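Tidying and Small Storage, Handout 4
Open Containers, Closed Containers, and the Stuff That Ends Up Next to Them

Course leader: Pascal Pfeiffer
Read before the session on 30th August. Bring the worksheet from Handout 3, completed if at all possible.

1. Where we left off

Last time we sorted. Everyone now owns three piles and a vague sense of accomplishment. The piles are still on the floor, and people have been walking around them, which is how a pile becomes furniture.

This handout covers the next step, where things go into containers. Most people want to start here, and most have already bought the containers. I know about the shopping trips. One participant in the July group arrived with 12 matching boxes and no idea what was going into any of them. The boxes were lovely. They are now stored inside a larger box.

2. Terms used in this handout

Bin: an open container you can drop something into with one hand. A lid lying next to it on the floor does not make it a closed box.

Box: a container with a lid that is on. Opening it takes a decision and usually two hands.

Drawer unit: a container that opens from the front. You can stack things on it and still get in, up to a point. The point comes sooner than the packaging suggests.

Tall container: anything deeper than it is wide. Umbrellas, rolled paper, wooden spoons. Also, in my own hallway, a tennis ball that has been at the bottom for so long it has seniority.

Strays: whatever is still on the table when you have declared yourself finished.

Dukuvau: our shorthand for the practice table, after the old shop sign that hangs over it in the classroom. If I say "leave it on the Dukuvau," I mean put it down and stop holding it while we talk.

3. The open bin

An open bin is the most forgiving container there is, and it will be abused for exactly that reason. Put two things in it and it looks sensible. Put 20 things in it and you have a pile with walls.

Use open bins for things that go out and come back on the same day: toys in current favor, dog leads, the remote controls. Do not use them for paper. Paper lies flat at the bottom, and then somebody puts a shoe on it.

Size matters more than people like to hear. The usual mistake is to buy the bin that fits the shelf. Buy the bin that fits the category, then look for a shelf. If the category is "play food," a modest bin does it. If you need a very big bin for play food, that is a conversation to have with the person who keeps giving it to the children.

See-through walls are a matter of taste. A slightly cloudy plastic shows you that something is in there and declines to say what. Some people find this restful. I find it suspenseful.

4. Stacking

Two containers in a stack is fine. Three is fine if the bottom one is a drawer unit and you never need the middle one. Four is sculpture.

The rule in this course is that the thing you open most goes on top, and the thing you open from the front goes underneath. Lidded box over drawers works. Drawers over lidded box means lifting the drawers every time, and you will do it twice before you start leaving things on the floor again.

Handles deserve a moment. A carry handle on a lid tells you the box can travel. Check that the lid latches before you believe it. I once carried a Trastero sewing box up a flight of stairs by its handle, and the part that reached the top was the lid.

Materials need not match. A cream box on dark wood-grain drawers is a perfectly respectable pair, and anyone who comes to your home and remarks on it can be given a pile to sort. 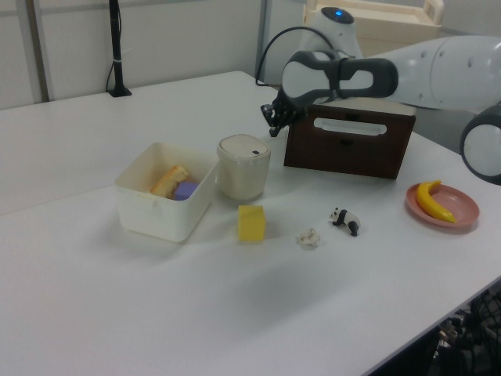
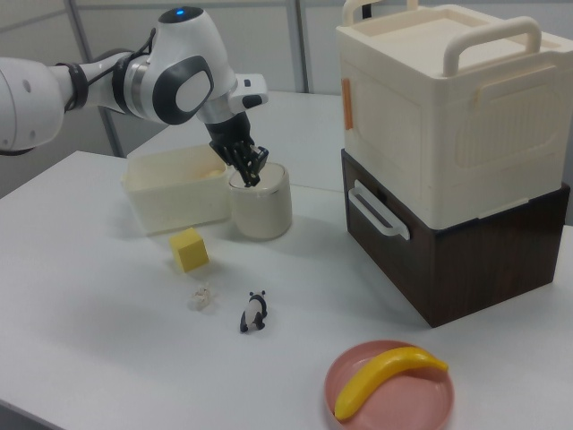
Does every category need its own container?

Only the categories you use. If a group of things is touched every week, give it a place of its own, even a small one. Things touched once or twice a year can share a lidded box, provided the label lists all of them and you wrote the label after packing.

5. Strays

Every table has them. You have done the toys, the kitchen things and the craft supplies, and there is one foam block left, plus a small animal, plus something crumpled that could be trash and could be somebody's treasured possession.

The temptation is to make a bin called Miscellaneous. Please don't. I made one some years ago, and it grew until it needed a bin of its own, which I labeled Miscellaneous 2.

Handle strays in this order:

First, ask whether it belongs to a group that already has a home. A block goes with the blocks. Start with the easy ones, as it clears the table and improves the mood.

Second, ask whether it is one of a set. Figurines are rarely alone in the world. Somewhere in the house there is a farm, or a zoo, or the rest of a board game.

Third, if you don't know what it is, put it on the Dukuvau (at home, the end of the kitchen counter) and leave it until someone in the household claims it. Unclaimed crumpled objects may be disposed of. Ask before you dispose of one in a house with a child under six. I did not ask, and I still hear about it.

6. Plates are not storage

I include this section every term and every term somebody argues. A plate with one thing on it is a display. Toy fruit on a toy plate is very pleasing, and if it makes you happy you may leave it there. It does not count as put away. When you come to stack the plates, the fruit has to go somewhere, and you will be back where you started with a banana in your hand.

The same goes for trays, cake stands and the seat of any chair.

7. Exercise for the session

Each pair gets one open bin, one lidded box, one drawer unit, one tall container and a tray of assorted small items from the Ruppert cupboard. You have 60 minutes, including the argument.

a. Sort the tray into groups. Write the groups down before you touch a container.
b. Assign each group to a container. If two groups want the same one, the group used more often gets first choice.
c. Pack. Stack what can be stacked.
d. Put the strays in a row at the front of the table and deal with them as in section 5.
e. Swap tables. Ask the other pair for one item and time how long it takes them to hand it to you.

Step e is the marked part. Beautiful stacks that take four minutes to get a spoon out of will be marked accordingly.

8. Reading and supplies

The Vumeck booklet on labels is in the rack by the door. Read the first half. The second half is about label makers and will cost you money.

If you need spare bins, ask before you buy. The course is held in Room 101, and the cupboard opposite is full of containers left behind by earlier groups. Bring them back empty.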